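Surwood Neighbors Group, March meeting notes

3 min read

Hi all! I took the notes again this month, so if I got something wrong, please yell at me at the next one. We started at 7:05 with coffee and the good lemon bars, and we had enough people to vote on things.

First up was the Oneck Street crosswalk. The city says repainting is on its spring list but won't give a date. Most of us thought that was a pretty weak answer, so I'm sending a second letter, this time with the school pickup hours in it. The letter goes out Tuesday.

Then the yard sale, which ate up most of the evening (no surprise there). We agreed on one Saturday only, no Sunday this year. Tables are $5 each and we have room for 55 of them if we use the side lot. There was a long back and forth over whether people can sell food. I said yes, a few of you said absolutely not, and we landed on baked goods and drinks but nothing that needs a grill. Passed, with two against. 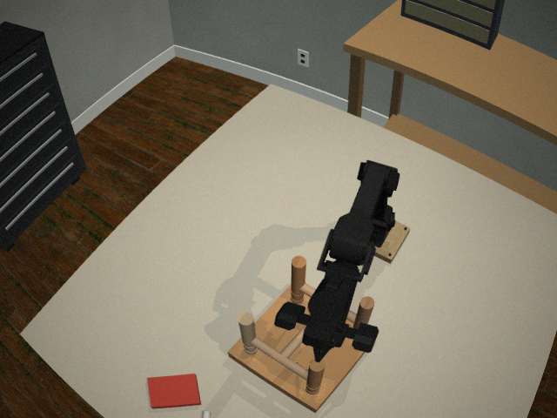 Floment Printing quoted us for 200 flyers and will hold the price until the end of the month. I like the yellow paper and so did almost everyone else, so yellow it is. Whoever still has the old street signs from last year — please check your garage! We're missing the one with the arrow.

Ramasamy Hardware offered to lend us two canopies again. We said yes please. They need to be back by Monday morning, and last time they went back damp, so I'd like a couple of people to stay late and dry them off.

Little Free Library: the door is sticking and the hinge is loose. I'll take a look with my own screwdriver before we spend money on it.

Leaf pickup, parking on the hill and the mailbox thing all got pushed to next month. We wrapped up at 8:40, same room next time, and somebody else is on snacks.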